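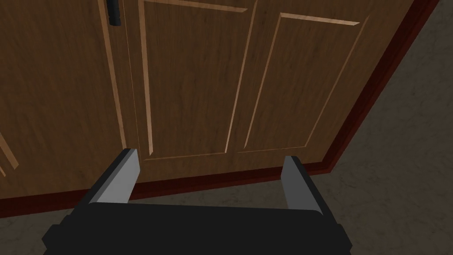 Moleron simulation licence for kitchen manipulation

Moleron is a simulated kitchen workspace for teams planning the purchase of a two-finger gripper and arm. It lets you test reach and approach angles against cabinet fronts before hardware is ordered. Version date: 2026-04-22.

Licence: single workstation, 30 days
Price: $1899, taxes extra
Annual renewal: $2000
Seats included: 3

Included
Cabinet, backsplash and floor models
Parallel gripper model with open and close control
Wrist view output
Lateo scene editor

Not included
Workstation, physical arm, site visit

Budget the trial licence separately from the arm. Quotes for hardware vary with payload and reach, and a workspace layout should be settled before either figure is requested. Door handle positions can be changed in Lateo; save a copy of the default layout first.

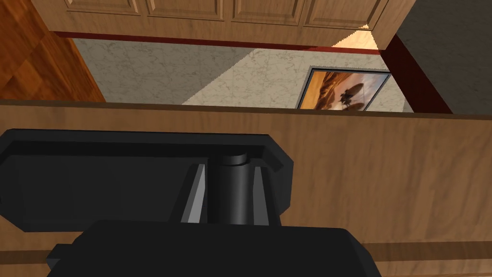 Wrist view in the kitchen model: gripper over a wood surface, marble-textured backsplash behind.

Orders placed before the end of October keep the listed price. For purchase orders and multi-site terms, contact Mirjam Tanner, Brorach sales desk.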